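Please write down what the small thing is

By Ruairi Kerr
August 28, 2025

My wife says that I can't throw away anything that has a wire on it, and I must admit she is right. A piece of wood I can judge in a moment. A cup without a handle goes to the bin. But if there is a wire, even a very thin one, I begin to think that somewhere a larger thing is waiting for it, and I put it in the drawer.

In May we moved from Girnolham to Stamoton. Our old apartment had one large cupboard in the hall, and I had told myself for years that the cupboard was in order. It had boxes, the boxes had lids, and the lids were closed. When I opened them on the carpet of the new place, I understood that I had only made the disorder flat on top. Inside were pieces of many things: adapters, short cables, a plastic wheel, feet from a shelf that we gave away, a key with the word Bemero on it. We have never owned anything called Bemero.

I wanted to do this work properly, so I took out every piece and put it on the floor where I could look at it. It is a slow method, and I recommend it only to people with a patient family.

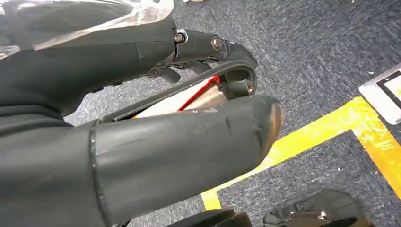 Beige piece with red wire, clear plastic, blue-gray carpet.

I have a strong opinion about such pieces, and I formed it during those evenings. When we put away a small thing, we should write its name on it, or on the bag, or on a bit of tape. We should do this on the same day. The person who puts it in the box knows very well what it is, and that is exactly why he doesn't write it. He thinks the knowledge will stay in the box together with the thing. Five years later the same person opens the lid and is a stranger.

My neighbor Guthrie, who is a much better organized man than I am, disagrees with me. He says that a thing you can't name is a thing you don't need, and that a label only gives you a reason to keep it longer. He has one shoebox for all his parts, and when the shoebox is full, something must leave. I respect this. But last winter he paid 60 dollars for a replacement part for his heater, and I am quite sure that he had thrown away the same part himself, because I was standing beside him when he did it. He still doesn't like to talk about this.

So I don't believe the problem is keeping or throwing away. Both of us did it without knowing what we had in our hands. He lost a part that he needed, and I carried a cupboard full of parts that I probably don't need up to the third floor.

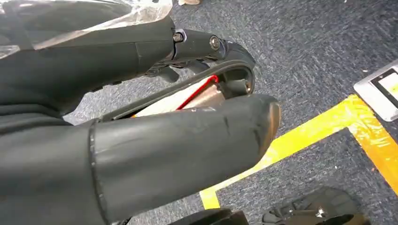 The other half of my complaint is about clear plastic. I used to think it was the best thing to wrap small parts in, for the simple reason that you can see through it. This is true when it is new. After some time in a box it is full of folds, it shines in every direction under the lamp, and you must unwrap the thing anyway to see it. Also, it is difficult to write on. My pen made a few blue lines and then stopped. Old envelopes are much better. They cost nothing, they lie flat, and they accept a pencil.

I know that some readers will say this is too much thinking for a box of parts. Maybe it is. But most homes have such a box, and at some moment another person will have to open it. My father's workshop had 40 tobacco tins, and on each he had glued a strip of paper with his small handwriting: "screws for the gate," "radio, back side," "unknown but good." When my brother and I cleared the place, we finished in one afternoon. I have helped friends with smaller rooms where it took a week, and they were angry at the end, with each other and with the person who left it.

I especially like "unknown but good." It is an honest label. It tells the next person that somebody has already looked at the thing, had no answer, and decided to keep it on purpose. I have now used it on seven envelopes, and I allow myself ten.

The rest I am still doing, two or three evenings in the week, after dinner. The key is in an envelope too. I wrote "Bemero, ask Guthrie," since he has lived in more places than I have.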